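Ovance Home Help
Home > Dining and Display > Artificial fruit and flowers
Topic opened October 2002
3 replies

Arranging artificial fruit in a wire basket so it looks full and stays put

Asked by Hatem Ezzat

I have been given the job of setting up a fruit basket for a wooden table and I can't get it to look right. The fruit is all artificial. I have a round black wire basket and a round grey mat that goes under it. The fruit came in a mixed bag from Gruludach and it is a strange assortment: two bunches of red grapes, a mango, a dragon fruit, a tangerine with a leaf on it, a green fruit that I take for a pear, a dark red one and some small bits of greenery.

My problems are these.

The fruit is very light and rolls about. If the table is knocked the round ones move to one side and the basket looks half empty from the other.

You can see straight through the wires, so whatever I use as padding in the bottom is visible. I tried crumpled newspaper and it looked like crumpled newspaper.

I can't decide whether all of it should go in. With everything in, the grapes slide off the top. With some of it left out, I end up with pieces lying on the table and I don't know where to put them.

The table top is light wood in strips and I don't want it scratched, so the mat has to stay. There is also a small succulent in a white pot that I would like to keep at the corner.

I have looked at the other pages on wire baskets but they are for real fruit, where the weight holds everything down. I would like to do it without glue if possible as I may want to change it after January.

Reply 1, from Elfriede Gruber
Marked as helpful by the person who asked

I did window and counter displays for a kitchenware shop for a good many years and used a lot of artificial fruit. Yours is a workable assortment. The order you put things in matters more than what you have.

Start with the mat. Put it down where the basket will live and stand the basket on it before you put anything in. If you fill the basket on the worktop and carry it over, the light pieces will shift and you will have to do it again. The mat should show a little all the way round. If the wire feet catch in it, turn the basket until they sit flat.

Padding. Don't use newspaper. Use a piece of dark cloth, black or very dark grey, folded into a flat pad that covers the bottom of the basket and comes no higher than the second wire. Behind black wire a dark cloth disappears unless you go looking for it. An old pair of thick black tights rolled into a ring works as well, and a ring is better for a round basket as it gives each fruit a dip to sit in. If you have some dried beans or clean gravel, put 500 grams in a freezer bag, squash it flat and lay it under the cloth. That gives you the weight you are missing.

The back. Decide which side people will mostly see the basket from. One bunch of grapes goes at the back, on the opposite side. Grapes are the only thing you have with any height and drape, so they make a good backdrop. Push the stem end down between the pad and the wire and they won't slide.

The middle. Stand the green one upright. Pears and similar shapes look wrong lying down in a small basket and they leave awkward gaps. Standing up it props the grapes behind and gives you something for the front pieces to lean on.

The sides. Dark red on one side, dragon fruit on the other. These two are strong colours and if you put them next to each other they fight. Turn the dragon fruit so that the green tips of the scales point up and outwards.

The front. The mango goes at the front, with its red and yellow showing. Lay it on its side, tucked under the others so that their weight — such as it is — holds it in.

Last of all the greenery. Put the small bits in the gaps between the fruit, wherever you can still see cloth. If you have a leafy top of any kind, let it stick up above the rim on one side. It breaks up the round outline of the basket.

I would leave the second bunch of grapes and the tangerine out. One of each thing is enough in a basket that size. What you do with the spare pieces is up to you but don't put them right up against the basket. Set them well away from it, the grapes on one part of the table and the tangerine on another. Two pieces placed near the basket look as though they have fallen out of it. With a good gap they look placed. 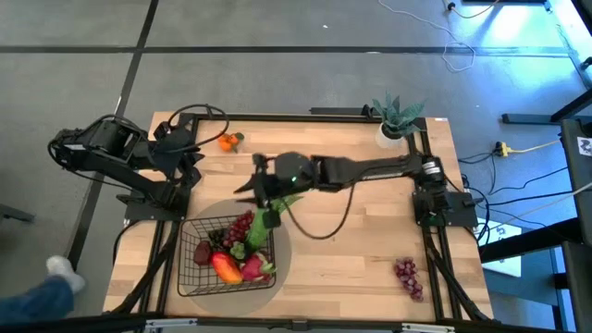 Black wire basket on the round grey mat, with the tangerine and the second bunch of grapes kept apart from it.

The succulent at the corner is a good idea and I would keep it as far from the basket as the space lets you. Spiky leaves and a white pot are quite different from the fruit, and side by side they would look like a jumble. Leave the tangerine's leaf on as well. Without it a single orange ball on a table looks like something a child has left behind.

On changing it after January: take out the mango and the dark red fruit, leave the rest, and put in whatever you have. The pad and the back grapes need not be disturbed.

Comment on Reply 1, from Hatem Ezzat

Thank you. I have used the tights. The ring was too thick at first and pushed the fruit up over the rim, so I cut one leg off and rolled it again. I didn't have gravel so I used rice in a bag. Is rice all right?

Comment on Reply 1, from Elfriede Gruber

Rice is fine if the bag is sealed properly. Use 2 bags, one inside the other. If it leaks you will be finding rice for weeks.

Reply 2, from Stimitz

Just use glue. A blob of hot glue under each one and they won't go anywhere. I did a basket with 45 pieces in it for a hotel desk and it lasted years.

Comment on Reply 2, from Hatem Ezzat

I did say no glue if possible.

Comment on Reply 2, from Stimitz

Blu-tack then. Same thing but it peels off. Put it where one fruit touches the next, not on the wire, or it shows.

Comment on Reply 2, from Elfriede Gruber

Putty is all right on plain shiny fruit. I would keep it off the painted ones. On the cheaper sort the colour is only a thin coat and the putty lifts it, and then you have a white patch you can't cover. Test it on the underside and leave it overnight. It can also leave a greasy mark on bare wood, so don't use it to fix the loose pieces to the table. A tangerine that rolls can be flattened a little underneath with sandpaper if it is the foam kind.

Reply 3, from Alaoui

Only a few things to add on keeping it clean, as wire baskets collect more dust than you would expect and artificial fruit shows it quickly.

Grapes are the worst. Take the bunch out, swish it in a bowl of lukewarm water with a drop of washing-up liquid, rinse it and hang it over the bath by the stem. Don't rub each grape with a cloth or they come off the wire one by one. If one does come off, push it back on with a bit of clear glue on the end.

Smooth fruit can be wiped with a damp cloth. Don't soak anything made of foam with a painted skin. Water gets in at the stem hole and takes days to come out, and I had a pear that dripped on the mat and left a ring.

Dragon fruit and anything with scales or leaves needs a dry paintbrush, the soft sort. Brush from the bottom of the scales towards the tips.

For the wire, lift everything out on its pad if you can and wipe round with a cloth wrapped over one finger. Black wire shows grey fluff where the pieces cross. A cotton bud gets into the joins. Dry it well if the coating is chipped anywhere, or you will get rust on the mat.

Lift the mat as well while you are at it. Crumbs and grit work their way under it and that is what scratches a table, more than the basket does. If the wood is oiled, move the mat to a different spot for a day or two every so often, or the part underneath will stay a different colour from the rest.

Keep the whole thing out of a sunny window if you can. Red goes first. I had red grapes that went a sort of tea colour in one summer, and the side facing the wall was still as new, so I turned the bunch round and got another year out of it.

I water my succulent with the pot stood in the sink and only put it back when it has drained. If yours is artificial too, then it is the paintbrush again.

Comment on Reply 3, from Hatem Ezzat

The bit about the mat was useful, there was grit under mine. I have gone with Elfriede's order for the basket and left the grapes and tangerine out. It took me three goes to get the pear to stand up. The answer was to press a dent in the pad with my thumb first.

The window is on the other side of the room so the sun should not be a problem.

Related pages
Lining a wire basket for bread
Getting wax marks out of a light wood table
Which placemats are safe on oiled wood?
Repairing artificial grapes
Small succulents that put up with a dark corner

Report a problem with this page
Back to Artificial fruit and flowers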